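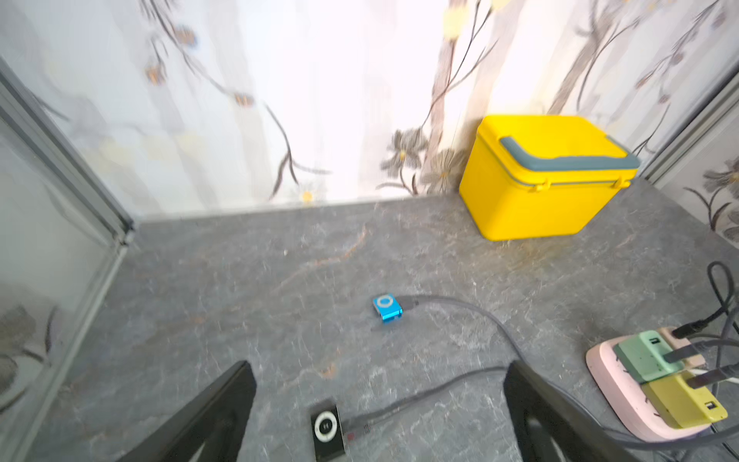
Flowers on the wall, orange ones and grey ones

ok thread. moved out of the big apartment in the spring, been in a one bedroom for a while now, people keep asking how I got rid of so much stuff so fast. gonna type this quick before my shift

first thing – I did not do a system. I tried a system. Bought the bins, labeled the bins, the bins sat in the hall until October and I put my coat on them

what worked was Huia Harawira coming over with coffee and holding stuff up. "Do you know where this goes in the new place." If I took too long it went in the car. That's it thats the method

books were the worst. 7 boxes. I kept one and a half. Cookbooks I never cook from went to Rima's sister who does cook from them and sends me pictures, which, rude, they look great

DON'T try to sell everything. I listed a lamp on Gitport for 60 bucks and spent two weeks answering messages from a guy who wanted to know if it came in a different lamp. gave it away in the end

exception: the bike. bike sold in an hour for 80, should of asked more

paper. oh my god paper. I had pay stubs from a job at a place that doesn't exist anymore. Had the manual for a microwave I left in 2 apartments ago. Kept taxes, the lease, birth certificate, vet stuff. shredded the rest at Maiara Portela's office after hours (thank you Maiara)

photos I'm not gonna tell you how to do. I had 4,000 on an old laptop and I just copied the whole mess to a drive and put the drive in a drawer. future me can cry about it

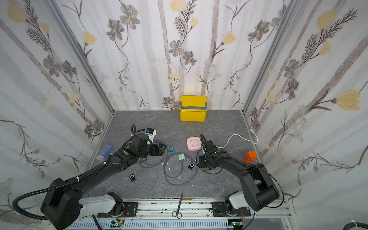
2 min read

people in replies asking about furniture so. measure the door. not the room – the door. Then the turn at the top of the stairs. my couch is living with Urs now because of the turn at the top of the stairs

couch was from Paiva if anyone wants one, it's a good couch, it's just a very long couch

kitchen: one big pot, one small pot, one pan. I miss the second pan maybe once a month. Do not miss the waffle maker. Do miss waffles a little

clothes I did last and I was tired and got rid of too much. Bought two sweaters back from the same thrift store I donated them to. Well ok one was mine and one just looked like mine

so do clothes early when you still have opinions

sentimental stuff – my aunt Edileuza's tablecloths. Kept all of them. Don't own a table they fit. don't care. they're in the closet top shelf and they smell like her house and this is my thread

also somebody asked about storage units. I had one for three months and visited zero times. by the end I couldn't tell you what was in it. When I finally went it was mostly a fan, a broken chair and christmas lights. paid rent on a fan

mover rec since I got asked like five times: Brevomex. two guys, on time, wrapped the mirror without me asking. not paid to say this, I paid them

things I bought NEW for the small place: hooks. so many hooks. a folding table. a shoe rack that goes on the back of the door and falls off the back of the door

things I'd do different
start with the closet you never open
tell your friends a deadline or they'll "come by for the rug sometime"
don't pack the can opener in the first box
eat the freezer down for a month before. I threw out a whole turkey and I still think about it

rug is still available btw. blue, bit of a stain in one corner, you have to come get it, 2nd floor

ok gotta run, will answer the rest tonight. someone remind me about the piano question, that one's a long stroy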